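Fludatmont Household Help > Clothes and Laundry > Storing and Folding

Fine knits lose their shape in the closet – fold, roll or hang?

marigold_sill
New member

Good evening to all. I have a problem with my knitwear and I hope that somebody with more experience can advise me.

In my apartment I have one closet with a rail and one chest of drawers with three drawers. The drawers are not deep. Until now I was hanging all my fine knits on the rail, on normal plastic hangers, and I see that the shoulders have small bumps now, like little horns. The ribbed part at the bottom is also becoming wide on two of them, and it does not pull together anymore like when they were new.

So I took everything off the rail and now I do not know what to do with it. My mother always folded in a square. My neighbor rolls everything. In the Gasano store they hang the knits also, but I suppose there they hang only for some weeks and not for years.

My concrete questions are these. Is it bad to fold fine knit if it stays folded from June until the cold weather? Can the horns on the shoulders be removed? And does the ribbing come back, or is it lost? Some of the pieces are wool and some are a mix, if it is important.

Thank you in advance, and excuse me if there is already a thread. I searched but I found only threads about moths.

6 replies, 3 shown. Sorted by date.

tinbutton
Member

Roll them. End of story. I roll everything, also jeans.

ovenglove72
Regular contributor

I do not agree completely with rolling. For T-shirts it is very good, but a fine knit which is rolled tight gets pulled along one direction, and when you take it out it has waves. If you roll, roll loose, and do not press it between other rolls.

What I do is to fold, but with few folds. Lay the piece on the bed with the front side down. Make it flat with your hands and do not pull it. Fold one sleeve straight across the back, then the other sleeve. Then fold in half from the bottom to the top. Only if the drawer is small, fold in three. The heavy pieces go to the bottom of the pile and the thin ones on the top. I do not put more than four or five in a pile, because then the lowest one gets hard creases.

For the summer I take them out one time, shake them and fold them in a different place, so the crease is not always on the same line. It takes a few minutes with a cup of coffee.

The horns on the shoulders you can remove in most cases. Make the place wet with a spray bottle, push the bump down with your fingers and let it dry flat on a towel. For me it needed two times on an old cardigan. An iron with steam also works, but hold it above the fabric and do not touch.

The ribbing is more difficult. With wool you have a good chance. Put only the ribbed part in warm water (not hot), squeeze it in a towel, then push the ribs together with your hands until it is narrower than you want, and leave it flat to dry. With a mix it depends on how much wool is inside. I have one from Lindqvist, a mix, and the bottom never came back. I wear it tucked in.

One more thing about the drawers. If they are not deep, you can stand the folded pieces on their side, like books. Then you see all of them and you do not need to dig, and digging is how my piles became a mess every week.

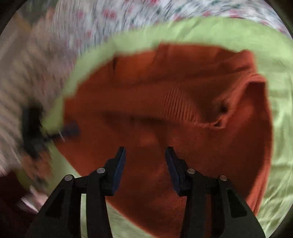

paler_heather
Moderator, Clothes and Laundry

I agree with most of what is written by ovenglove72. I only want to add something about the pile before it is folded, as I have an orange fine knit of the same kind and I know how it goes – you drop it in a heap, you say "later", and later is the next morning.

One night in a heap does no harm. The knit is soft and the creases are not sharp, you can smooth them out with the hand. But please look at the ribbing before you fold. If it is bunched, open it slowly from both sides so that the ribs lie straight again. When ribbing is put away bunched for a whole summer, it keeps the bend.

Look also for small places where the fabric is puckered, like a buttonhole or a point where a seam is gathered. Do not make a fold exactly through such a place. Move the fold a little to one side. And do not pull at it to make it flat, if you are not sure whether it is part of the sewing or a caught thread. Turn the garment inside out first and then you will see it better.

To the fuzz: a slightly fuzzy surface is normal for a fine knit and you do not need to remove it before you store it. Little balls you can take off with a fabric comb, with light hand and on a flat table.

For the question about June, yes, you can leave them folded. Wash them before, let them dry completely, and do not fill the drawer until it is hard to close. I have moved the moth part to the moth thread, please continue there with cedar and lavender.

Last edited March 28, 2021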